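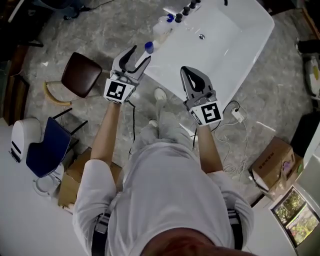 Cuaderno de ribera
Publicado en febrero · Archivado en: Bosques, Desconfianzas · 7 comentarios

El cartel de Skover sigue en pie, eso hay que reconocérselo. Está a la entrada del camino que baja al Jemal, pasado el puente de Grirasano, y dice que allí se ha «recuperado el bosque de ribera». En pasado. Lo pusieron el mismo invierno en que se plantó, cuando lo que había detrás era un prado con tubos de plástico blanco clavados en fila, y desde entonces paso por delante con una mezcla de curiosidad y mala leche que he decidido convertir en entrada.

Han pasado 3 inviernos. He bajado bastantes veces, con botas y sin ellas, y el mes pasado me propuse mirar los tubos uno por uno en el tramo que va desde el puente hasta la acequia vieja. No pretendo que sea un estudio. Es una señora agachada mirando dentro de unos tubos, con la perra aburrida al lado. Pero como la empresa no ha publicado ningún seguimiento, o yo no lo he encontrado, me temo que mi cuaderno es lo que hay.

En la primera hilera, la más pegada al agua, hay 17 tubos. Dentro de 7 encontré algo que se puede llamar árbol: un tallo con yemas, flexible, verde al rascar la corteza con la uña. En los demás había hierba seca, un palo que se partía al doblarlo, o tierra. Uno estaba lleno de caracoles. No saco porcentajes porque una hilera no es una plantación, y porque la segunda, la que queda a media ladera, tenía mejor cara. La tercera está metida en un zarzal y me rendí.

Lo que me interesa son las especies. El cartel habla de alisos, fresnos y sauces, y dibuja un bosque frondoso con un martín pescador en primer término. Los alisos son árboles de pie mojado. Quieren el nivel freático cerca todo el año y aguantan con las raíces encharcadas donde otros se asfixian. El fresno se conforma con un poco menos, le gusta el suelo fresco y hondo, y el que se le inunde de vez en cuando no le quita el sueño. El sauce depende mucho de qué sauce. Esto viene en cualquier guía de campo y lo sabe cualquiera que haya paseado por una orilla con los ojos abiertos: los árboles se ordenan por bandas según lo que se alejan del agua y, sobre todo, según lo que se elevan sobre ella. Medio metro de desnivel cambia el bosque.

Pues bien, en la finca del Jemal los alisos están arriba. Los vivos y los muertos. En la hilera de media ladera, donde el suelo en agosto se abre en grietas, hay alisos plantados a la misma distancia unos de otros que las farolas de un polígono. Los fresnos están abajo, en la grava, donde cada crecida de primavera se lleva lo que pilla. Quiero pensar que alguien leyó el plano al revés. La otra posibilidad es que no hubiera plano, que llegaran las bandejas del vivero en una furgoneta y se fueran vaciando según salían.

Me dirán que soy muy dura, que menos es nada, que por lo menos alguien planta. Me lo dijeron ya en los comentarios de la entrada sobre el pinar y me lo volverán a decir. Y a mí esa frase, «por lo menos alguien planta», cada vez me convence menos. Plantar es la parte fácil y la parte fotogénica. Se hace en una mañana, hay bocadillos, los críos se manchan de barro y el ayuntamiento saca su nota. Yo fui a aquella plantación, por cierto. Puse 2 fresnos y volví a casa encantada. Uno se lo llevó el río esa misma primavera. El otro vive, torcido, y le tengo un cariño desproporcionado.

Lo que no se hace en una mañana es quitarle la zarza al plantón en junio, volver en septiembre, enderezar el tubo que tumbó el jabalí, retirar el tubo cuando ya estrangula. De esto último no se habla nunca. ¿Quién recoge el plástico? En la finca hay tubos partidos por toda la orilla, y un trozo apareció enganchado en las raíces de un chopo bastante más abajo, en el vado. El folleto decía que eran biodegradables. Puede ser. Todo lo es, si le das tiempo. De momento yo los veo enteros y bastante blancos.

Luego está lo de Rirnley, que merece párrafo propio. Rirnley es el programa con el que Skover calcula el carbono «capturado» por sus plantaciones. En la web puedes pinchar sobre Grirasano en un mapa y te sale una hoja verde con una cifra al lado, que va subiendo sola a lo largo del año. La hoja sube también en invierno, cuando los fresnos no tienen una sola hoja, y subió el verano en que se secó media hilera. Escribí para preguntar si la cifra salía de medir árboles en el campo o de multiplicar los plantones que se compraron por una tabla de crecimiento. Me contestaron muy amables, con una explicación larga sobre modelos y compromiso, en la que no conseguí localizar la respuesta. Volví a escribir. Sigo esperando.

Mi sospecha, y la dejo escrita como sospecha, es que la hoja verde cuenta los árboles que se pagaron. Si alguien de la empresa lee esto y me enseña la libreta de campo, retiro lo dicho en esta misma página y con letra gorda.

Ahora voy a la parte que me puso de buen humor, que también la hubo. Al otro lado del río, enfrente justo de la finca, hay una franja que no ha tocado ninguna empresa. Era pasto. El ganadero que la usaba dejó de subir las vacas y la cerca se fue cayendo. No hay cartel. Lo que hay es un barullo de sauces que no te deja pasar, con alisos jóvenes asomando por encima en la parte baja, todos en el sitio donde les corresponde, con el pie casi en el agua. Más arriba, espinos, algún saúco y unos fresnillos repartidos sin orden ninguno, comidos por los corzos hasta media altura y saliendo adelante de todas formas. Las semillas del aliso flotan y el río las deja donde las deja. La mayoría se perderá. Las que agarran, agarran en el lodo que les gusta.

No quiero hacer de esto una religión. Conozco sitios abandonados donde lo único que ha entrado es zarza y más zarza, o falsa acacia, o caña, y ahí siguen igual que cuando yo empecé a salir al campo. Para que una orilla se repueble sola tiene que haber madres cerca, río arriba a poder ser, y un río al que se le permita salirse un poco de la caja. El Jemal tiene las dos cosas en ese tramo. En el de abajo, el encauzado, no tiene ninguna, y allí plantar a mano sí me parecería razonable. Allí no ha plantado nadie, claro. Desde la carretera no se ve.

También me he preguntado si no seré yo la que se empeña en ver el fracaso. Una llega con la idea hecha y encuentra palos secos por todas partes. Por eso volví una tarde con la lista de lo bueno: la segunda hilera ha prendido mejor de lo que esperaba, hay un sauce que ya me saca la cabeza, y donde los tubos se cayeron y la hierba quedó aplastada han salido alisos que no plantó nadie, pegados a un charco. En esa mancha húmeda estaban mejor que ninguno de los comprados. Lo anoté en la columna de lo bueno, aunque no tengo muy claro a quién hay que felicitar.

Lo que pediría es poca cosa y bastante aburrida. Que el cartel diga cuántos se pusieron y cuántos quedan, y que se actualice aunque dé vergüenza. Que se guarde parte del presupuesto para los veranos. Que alguien baje a mirar dónde se encharca el suelo antes de encargar la planta, algo que se resuelve con unas botas y una tarde de lluvia. Que la semilla o la estaquilla salga de la misma cuenca, porque pregunté de dónde venían los alisos y tampoco eso lo sabía nadie. Y que no se llame bosque a un prado con tubos. Un bosque de ribera tiene árboles viejos, árboles podridos, troncos atravesados en el agua, hiedra, barro, sombra de la que enfría el río en julio. Aquello es un cultivo muy joven de algo que quizá llegue a serlo cuando yo ya no esté para bajar a mirarlo.

Una última cosa, que me la preguntasteis la otra vez. Sí, se puede bajar a la finca. El paso está abierto, hay que dejar la cancela como se encuentra, y con el Jemal crecido el sendero de la orilla se corta a la altura de la acequia. Si vais y miráis la tercera hilera, la del zarzal, contadme lo que hay dentro de los tubos. Llevad guantes - de los gordos, los de jardín no sirven - y no os fieis de la piedra grande del vado, que se mueve.

Lo de la piedra lo sé por experiencia propia, y la perra también.

Entrada anterior: El pinar que iba a ser hayedo
Entrada siguiente: Cajas nido, ¿para quién?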